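Hilcombe Housewares, Web Shop Support
Ticket: Stock sync between Juteck POS and web shop stopped partway
Category: Integrations / Inventory
Priority: High, later changed to Normal
Status: Closed

Original report

Our web shop stock numbers stopped matching the store register in August. We run Juteck at the counter and the Prirkent connector pushes stock levels to the web shop every hour. We have about 2,000 products. The first part of the list updates fine. Everything after that keeps whatever number it had before.

We noticed it when a customer ordered a utensil holder that had already sold at the counter. The register said zero, the web shop said 7. We refunded the order and started checking other items by hand. Kitchen tools, cutting boards and drying racks were all wrong. Bakeware and mugs were right.

The connector says "Completed" after every run. There is no error email and no red mark on the dashboard.

What we tried before opening the ticket:
Logged out and back in to the connector.
Pressed Sync Now several times.
Turned the connector off for an hour and turned it on again.
Edited one product by hand in the web shop. The new number stayed, so the shop itself accepts changes. 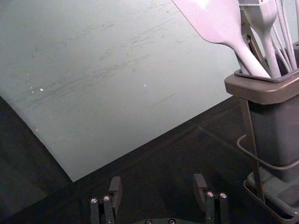
Connector version is the current one as far as we can tell. The update page says nothing is waiting. We have not changed our hosting plan.

Reply from support

Thanks for the details. Please send the following:
1. The run log from the last sync (Connector > History > Download).
2. The SKU of one product that updates and one that does not.
3. Whether anything was imported or renamed in Juteck shortly before the problem started.

Please leave the hourly sync on for now. Do not press Reset Mapping. It clears the links between the register and the shop, and they would have to be rebuilt.

Customer reply

Log attached. A mug that works is MUG-0112. A utensil holder that does not is KIT-0038.

Yes, there was an import. We took on the Lopes kitchen range and loaded it from the spreadsheet they sent. It went in through the Juteck import screen with no warnings. I didn't connect the two things, as the new items showed up at the register and scanned normally.

Reply from support

The log shows that the connector asks Juteck for products in pages of 400. The first page comes back complete. The second page is requested, returns an empty body, and the connector treats an empty body as the end of the list. It then writes "Completed" and stops. That explains why there is no error.

Products are sent in SKU order. Your bakeware and mugs fall on different pages, though, so this does not fully match what you described. Can you check whether MUG-0112 is really being updated by the sync, or whether the number just happens to be the same in both places?

Customer reply

You're right. I sold a mug through the register in training mode and then did a real stock adjustment, and the web shop did not move after the next hourly run. The mugs only looked right because we hadn't sold many. So the mugs are stuck too. Bakeware does update.

For now we have set everything in the kitchen section to "Call to check stock" on the web shop. 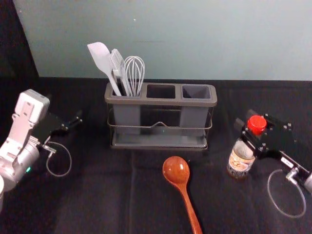 We would like to get this off the page before the weekend sale if possible. The phone has been ringing a lot.

Reply from support

Understood. We ran the second page request by hand against your Juteck account and got the same empty body. We then cut the page size down and stepped through until it failed. One record causes it. The SKU is HLD-0207, from the Lopes import. The description field contains a control character, most likely a vertical tab pasted in from the spreadsheet. Juteck stores it without complaint but fails when it has to put that record into an export.

Steps to fix:
1. In Juteck, open HLD-0207.
2. Copy the description into a plain text editor.
3. Delete the description in Juteck and save the product with the field blank.
4. Retype the description. Do not paste it back in.
5. Run Sync Now in the connector and wait for it to finish. A full run takes longer than the short ones you have been seeing.

Customer reply

Did steps 1 to 3 and left the description blank for the moment. The sync ran for several minutes and got further, but stopped again. The holders are correct now. KIT-0038 still isn't.

Reply from support

There is a second record with the same problem, KIT-0015. Same import, same character. We checked the remaining pages after that one and they all return data. Please clear that description as well and run the sync again.

Customer reply

Cleared KIT-0015. The sync completed and the log shows every page. I checked KIT-0038, MUG-0112 and a handful of cutting boards against the register and they match. I have retyped both descriptions and run it once more with no trouble. The "Call to check stock" message is off.

Can the connector be made to report this instead of saying Completed?

Reply from support

We have passed that to Prirkent as a defect. An empty page in the middle of a list should be logged as a failure. We don't have a release date for the change. Until then, compare the product count at the bottom of the run log with the product count in Juteck after any import. If the log count is lower, send us the log.

For future supplier spreadsheets, save the file as CSV and run Clean Text on the description column before importing.

Lowering priority to Normal. Will close if there is no further trouble.

Internal note

Hourly runs checked overnight, all pages returned. Counts match. Defect linked. Closed.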